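Drerinov domed ceiling housing, dark grey

Sold by Andrade Spares & Fittings, Jistthorpe
Ref 335
In stock, more than 50 on the shelf

Large rounded housing in dark grey with a glossy see-through dome. Replacement part for the Skundia range, also bought a lot by people putting their own units together. Comes as a pair of parts, shell and dome, already joined. Screws in the bag.

What you get

Shell, dark grey, smooth with a very slight texture to it
Dome, silvery grey tint, thin dark rim
Bag of 6 screws, mixed heads, see note further down
Fitting sheet (one side of A4, the drawing is better than the words)

No cable, no bracket. Brackets are on a seperate page, look under Skundia fixings.

Notes on the finish

Dome is glossy. It picks up every strip light in the room so if you are fitting under a slatted ceiling with bright strips expect white streaks across it from most angles. Fine in use. Some customers ask for a matt dome, we don't have one and Drerinov don't make one for this size. Green light shows on the dark grey nicely, and you get a bit of green on the dome too.
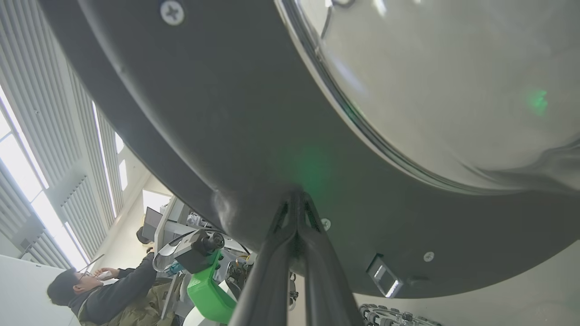 Screws. The bag is mixed, white Phillips and small silver ones. All same thread. White ones go nearer the top on the fitting sheet but they will go in anywhere. Do them up by hand, do not use a driver with the torque wound up. Neusa Lopes on the trade counter has replaced a lot of shells with cracked bosses and that is nearly always why.

Sensor window is in the lower rim. Small, rectangular. Keep it clear of tape and paint. If you are masking the wall do the masking first and offer the shell up after.

Cleaning

Soft dry cloth on the dome. Damp cloth on the shell is ok. No glass cleaner, no solvent, it clouds the tint and we can't take it back.

Customer comments

"Good match for the old one. Took me two goes to seat the rim." Sixten Grønli

"Dome arrived with film still on, took me a day to notice. Otherwise spot on" Jucélia Rangel

"Would of liked a spare screw." Malcolm Whiteley

Delivery and returns

Orders in by noon go same day. Boxed singly or in cartons of 6, carton price at the basket. Film must still be on the dome for returns. Old stock with the narrower rim was cleared in November, everything going out now is the current rim.

Trade accounts, ask for Siriporn Ongart. Counter shut 17th May for stocktake, web orders as normal.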